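About Flirkix

Flirkix is a small school for home skills. We teach people to fold, to sort, to mend small things and to put a room in order without losing the whole day. We have 2 teachers and one office, at 713 Tamihana Road, but most lessons take place in the homes of our students, because this is where their clothes live.

The school was started by Digby Quinlan. Before, he worked many years in the linen room of the Jakik hotel, where he learned that a good fold is mostly patience. When the hotel closed its own laundry, he began to teach his neighbors, then the neighbors of his neighbors. The first paid course opened in January with three students, and one of them is still coming.

What we teach

Our basic course is called Muledex. It has three lessons: shirts, trousers, bedding. We like to begin with trousers and above all with jeans. Denim is heavy and keeps the shape you give it, so a beginner sees a result very soon. We don't use a special table. A bed with the sheet still on it is wide enough, and it has a comfortable height for most people.

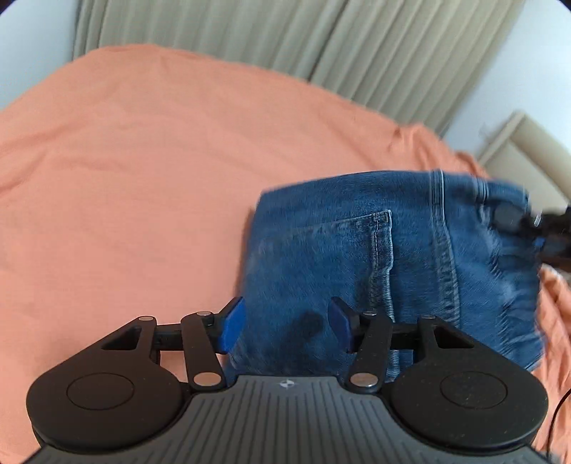
Jeans folded to a compact bundle, with a back pocket on the outside.

The method for jeans is simple. Lay them flat and close the zipper. Put one leg on the other so that the back pockets are outside. Smooth the seams with an open hand, from the waistband down. Then bring the hems up toward the waistband, and fold again until the bundle fits your drawer or shelf. If the bundle opens by itself, the fold was too loose - start again from the seams, it takes only a moment.

We don't ask anybody to buy boxes or dividers. In the first lesson we look at the drawers you have, and we decide together the size of the fold. Some students prefer to stand the bundles upright, others make a pile. Both ways are good if you can take out one pair and the rest stays in its place.
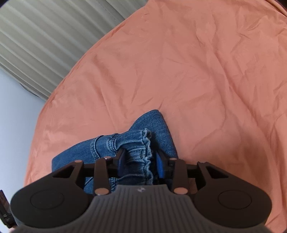
Do I need to iron my jeans before I fold them?
Most jeans don't need it. Shake them well after washing, pull the seams straight while they are still a little damp, and fold them when they are fully dry.

How to join

Groups are small, and private lessons are possible also in the evening. Please write to the office with your address and a few words about what you want to put in order. Digby reads all letters himself and answers in the same week, except when he is teaching bedding, which makes him slow.

Page updated 27 July 2021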